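Trodville drinkware set: hanging goblets

README, version 3. Replaces the one from September, which had the folder names wrong.

What this is

2,000 short clips of one task: goblets on the table, goblet rack next to them, goblets go up on the rack upside down. Or the other way, come down off the rack and stand on the table. Plus stills and a label file. Put together for the Plidex table-setting work but use it for whatever.

Only drinkware in here. Plates and cutlery are in Sowah, separate download, separate README. Don't merge the label files, the ids overlap.

The rack

Gold metal, stands on a black base with rounded corners and a white marble-type pattern. Upright is a narrow black panel with a gold frame. Three tiers of thin gold wire going out to both sides, with a curly scroll on the end. Small loop at the very top. The loop is not a hanging spot, don't label it as one.

Hanging spots are named by side and tier: left_top, left_mid, left_low, right_top, right_mid, right_low. Left and right as seen in the stills. Version 1 had them from the rack's own point of view, so half the labels were mirrored. Fixed now, but if you still have old label files around, throw them out.

The wire is slender and it gives a little when a goblet goes on. If you're annotating, wait until it stops moving before you mark "hung".

The drinkware

Plastic, all of it. Flat round foot, short stem, open bowl on the goblets. Colors used in the labels:

lime: goblet. Easy to find, good contrast with the table.
orange: goblet. Foot can look a lot more yellow than the bowl depending on the light. Same goblet, same label. Do not make a "yellow" class, someone did this in version 2 and it took a whole afternoon to undo.
magenta: pink-ish. Filed under "cup" in the labels even in clips where you mostly see the rim.

More than one of the same color can be out at once. Labels give each its own number (orange_a, orange_b and so on) and the number stays with the piece for the clip. Does not carry over between clips, we had no way to tell them apart.

Table surface

Dark gray marble pattern, thin lighter veins, some reddish lines. The reddish lines caused false hits with our first orange color mask. If you do anything by color threshold, check it on the bare table before you trust it.

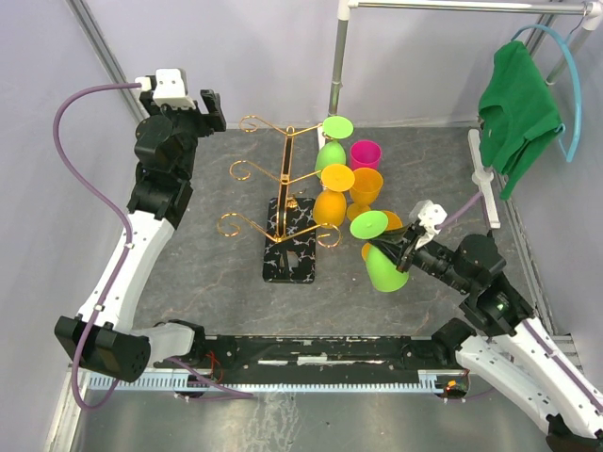 Lime at right_top, orange at right_mid, nothing at right_low. Magenta at the back.

States

Each piece gets one state per labeled frame:

standing: foot down on the table
lying: on its side
held: off the table and off the rack, gripped
hung: upside down on the wire, foot facing up
hidden: in the clip but can't be seen at all

Partly hidden pieces are NOT hidden. If a bit of bowl or foot is sticking out behind something, label it standing (or whatever it is) and set the occluded flag to yes. Happens constantly with the orange ones when they are lined up on the right. Box goes around the visible part only.

Held and upside down is still held. Orientation has its own column (foot_up, foot_down, tilted). Please use it. A held goblet that's turned over but not level is tilted.

What counts as hung

The stem has to be in the wire and the foot has to be above it, with nothing else touching the piece. Foot caught on the outside of a scroll does not count, even if it stays there. There are some of those. They are marked snag in the notes column and we kept them in on purpose.

Hanging order is free. Top first is more common in the early clips and it makes the lower ones harder to reach, bowls get in the way. Later clips mix it up more.

Setup notes if you want to match it

Rack near the middle of the table, base flat, panel upright. Loose goblets off to the side with a bit of space between them, but not neat. We tried neat rows first and everything learned the row. Wipe the plastic between sessions, fingerprints show on the lime. Set the rack back on its spot after every session, it creeps.

Walls of the enclosure are pale lavender-gray. White balance drifts a bit over the day, mornings are cooler. We did not correct it.

Files

clips/ the clips, numbered
stills/ single pictures, same numbers as the clips they go with
labels.csv one line per piece per labeled frame
spots.csv which hanging spot is filled at the start and at the end of each clip
notes.txt snags, drops, weird stuff

2 of the columns in labels.csv (shade, finish) are left over from Pallach and are empty. Ignore them. Will be removed when someone has time.

Known problems

40 clips have no still. Listed at the bottom of notes.txt.

Gold wire blows out in bright spots and the scroll ends dissapear, so anything that relies on the outline of the rack will have trouble. Thickness of the wire is not labeled.

The base is shiny. There is a small rectangular patch low on it that gets picked up as an object sometimes. Not an object as far as the labels go.

Held goblets in front of standing goblets get swapped now and then, mostly where colors match. Fixed the ones we found. Send more if you see them.

No glass, no clear plastic, nothing with liquid in it. So don't expect this to tell you much about real wine glasses.

Changes

Version 3: spots renamed, mirrored labels fixed, yellow class gone, snag notes added, magenta moved from goblet to cup.
Version 2: more clips, orientation column.
Version 1: first one.

Contact

Kenji Yazzie, drinkware and racks. Put the clip number in the subject line or it'll get lost. For anything in Sowah ask on the Sowah page, he doens't have access to those files.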